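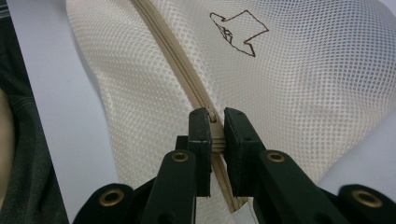
Equipment Planning Analyst, Manipulation Data Program

Employer: Clirport
Site: Huroncombe
Department: Capital Equipment and Facilities
Contract: Fixed term, with review for permanent status
Hours: Full time, on site
Closing date: 9th September

Summary of the post

Clirport records household handling tasks performed with hand-held grippers and uses the recordings to train control policies for robot arms. The tasks are small and repetitive: closing a zipper on a mesh laundry bag, pairing socks, seating a lid, folding a towel. The next budget cycle covers additional grippers, a first purchase of arms for replay testing, and the refit of a second work area. The Equipment Planning Analyst will prepare that budget, write the technical specifications that go out to suppliers, and maintain the replacement plan for equipment already in use.

The post is a planning and purchasing position. It does not include policy training or mechanical design, though the analyst will work next to the people who do both and will need to follow their arguments about jaw width, grip force and wear.

Background

The current stock of hand-held grippers was bought in batches without a common specification. Batches differ in finger geometry, in pivot hardware and in camera mount. Spare parts are not always interchangeable, and the cost per recorded hour is hard to compare between stations. The Jellwood account, which supplies most printed parts, comes up for renewal in December. A decision is needed before then on whether to renew, to split the order with a second supplier, or to bring part of the printing in house.

Arms for replay testing have been requested by the program for the last 2 budget cycles and deferred both times. The request will be resubmitted in this cycle with a full cost case. Preparing that case is the first major piece of work for the successful applicant.

Duties

Build and maintain a five-year equipment budget covering grippers, arms, cameras, mounts, fixtures, work surfaces and storage.

Write purchase specifications with measurable acceptance criteria. For grippers this includes jaw travel, closing force, finger flatness, play at the pivots, total weight with camera, and permitted change in each after a stated number of cycles.

Define and run acceptance tests on sample units. The standard wear test is 1000 open and close cycles under load, followed by repeat measurement. The analyst may propose changes to this test.

Prepare a task-to-tool matrix listing, for each task family, the smallest part to be held, the force needed, and the tool expected to hold it. Zipper sliders and drawstring ends are at present the limiting cases for finger width and should be treated as such in any new specification.

Obtain and compare quotes. Comparisons must cover delivery, import charges, spares, calibration, training, software licenses and disposal, in addition to unit price.

Forecast consumables. Laundry bags, garments, cord and similar items wear out under repeated handling and are replaced on a schedule. They are currently charged to general supplies and should be moved to the program budget.

Keep the asset register and record the reason for each withdrawal from service.

Plan floor space, power and guarding for the arms with the facilities group. Arms will not be ordered until a risk assessment has been signed.

Report monthly to the head of department, in writing, with variances explained.

Required

Experience in equipment budgeting, cost engineering, lab management or technical purchasing. Candidates should be able to show a budget they prepared and explain where it was wrong.

Ability to read mechanical drawings and tolerance callouts.

Working knowledge of linkages, bearings, bushings and printed plastic parts, sufficient to tell a wear problem from an assembly problem.

Competence with spreadsheets, including models that other people can audit. Hard-coded totals are not acceptable in submitted work.

Clear written English. Specifications are read by suppliers who have not visited the site.

Useful but not required

Prior purchase of robot arms or end effectors.

Experience with lease agreements for laboratory equipment.

Some familiarity with recorded demonstration data, in particular how a change of tool partway through a collection affects the usable share of the recordings.

Use of the Ngui inventory package, or willingness to learn it. Training takes roughly 3 days and is given on site.

Working conditions

The analyst will have a desk in the planning office and bench space in the recording area. Time at the bench is expected. Analysts are asked to complete one short recording session in each task family during the probation period, using the same tools and instructions as the operators, and to log grip failures and discomfort. These notes feed into the specifications.

Lifting is limited to boxed equipment within the site's manual handling rules. Safety glasses are required in the test room. Occasional travel to suppliers is paid at the standard company rate.

The bench area is recorded during sessions. Staff working there are asked to sign the recording consent form on their first day. Applicants who have questions about storage or retention of recordings may ask for the policy before interview.

Pay and leave

Salary is set on the Clirport technical scale, grade 4. The scale is sent to all applicants on request and with every interview invitation. Leave, health cover and retirement contributions follow the standard terms for the Huroncombe site.

How to apply

Send the following as one PDF through the careers page, quoting the post title:

Resume, with dates and a plain statement of budget responsibility held.

A cover letter of no more than one page.

A sample specification or cost comparison written by the applicant. Remove supplier names and prices if these are confidential. Samples from outside robotics are acceptable.

Applications without a sample will be returned as incomplete.

Selection process

Applications are scored against the required items only. Shortlisted applicants complete a written exercise at home, based on a set of supplier quotes with differing terms. The exercise asks for a recommendation and a list of the questions still to be put to each supplier. It is paid at a flat rate whether or not the applicant proceeds.

Interviews are held in person at Huroncombe. They include a bench visit, during which applicants handle 2 gripper samples and comment on differences relevant to purchase. No preparation is needed for this part. Remote interviews can be arranged where travel is a barrier, in which case the bench visit is replaced by a discussion of measured data.

Requests for adjustments at any stage should be sent to the careers desk and are not passed to the interview panel unless the applicant asks.

Suppliers and recruitment agencies should not respond to this notice. Supplier registration for the gripper and arm purchases will open separately, after the specifications are issued.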